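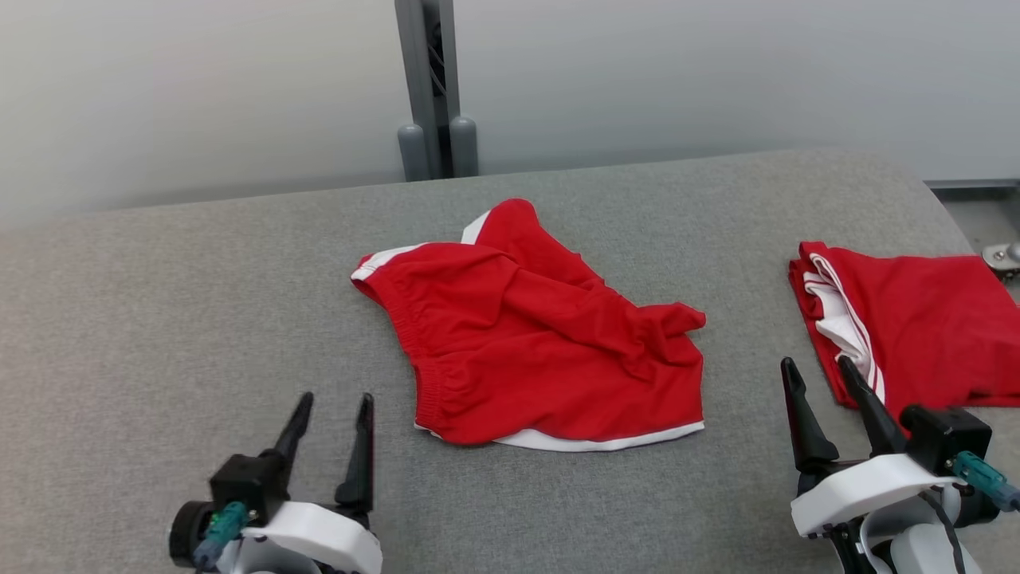 Fig. 2. Folding station with one pair of shorts still to fold and a folded red garment at the right.

Home | Handbook | Station Setup | Folding Task | Scoring | Contact

Reading time: 4 min

4. Setting up the folding task

This section covers the cloth folding task used by the Fonurley Robotics Club in the second half of the school year. Complete section 3 (arm power-up and homing) first. Two students are needed at each station: one operator and one spotter. The spotter keeps a hand near the stop button whenever the arms are powered.

4.1 Prepare the work surface

1. Check that the arms are in the rest position and the stop button is pressed in.
2. Brush lint and loose threads off the gray fabric. Use the hand brush from the station drawer. Do not use water or spray cleaner.
3. Press along the fabric with your palm. If it slides or bunches up, tighten it from underneath before going on.
4. Look at the post at the back of the surface. It should stand straight. If it leans, tell the club supervisor and use the other station.

Note: Keep bags, drinks and laptops off the surface. The arms have been taught to expect clothing there and nothing else.

4.2 Check the grippers

1. With power off, move each pair of black fingers by hand. They should open and close without scraping.
2. Wipe the fingers with a dry cloth.
3. Check that the teal connector on each gripper is pushed all the way in.
4. Follow each cable back along the arm. It must have enough slack for the full reach and must not hang where a finger can catch it.

CAUTION: Never plug in or unplug a gripper connector while the station is powered. This can damage the motor driver, and the club has only one spare.

4.3 Place the garments

1. Take the shorts from the Driner bin. Use athletic shorts for the first 4 lessons. Shirts come later.
2. Empty the pockets, if there are any, and tie or tuck in any drawstring.
3. Hold the shorts by the waistband over the middle of the surface and let go. Leave them as they land. Do not smooth them out or turn them to face the operator.
4. Leave bare fabric between the shorts and any folded garment. The software may treat two touching garments as one, especially when they are the same color.
5. Put finished garments at the right end, in reach of the right gripper.

Note: Trim helps. On shorts with white piping and a white hem band, beginners can find the edges much sooner than on plain ones. Save the plain pairs for teams that have passed the first check.

4.4 Run a practice fold

1. Release the stop button and start the Yatsenko control program.
2. Choose "Fold, two arms" and set the speed to 2.
3. Bring both grippers to the near edge of the surface, one on each side of the garment. Pause there until the spotter says "clear."
4. Find the waistband first. Pinch it with one gripper, lift slowly, and use the other to pull the hem straight.
5. Lay the shorts flat, fold one leg over the other, then fold the hem up to the waistband.
6. Open both grippers fully before backing away. If the cloth lifts with the fingers, stop and open them again.
7. Save the run under your team name, including failed runs.

CAUTION: Do not reach in to fix a fold while the arms are live. Press the stop button, fix the cloth, then start the run again.

Teams should save at least 7 practice runs before asking for a check. The Brumach drive holds some 3,000 runs, so there is no need to delete old ones.

4.5 Shutting down

Return the arms to rest, press the stop button, and put all garments back in the bin. Write any loose fingers or worn cables in the station log before you leave.

Continue to section 5, Scoring a fold.

Last updated: September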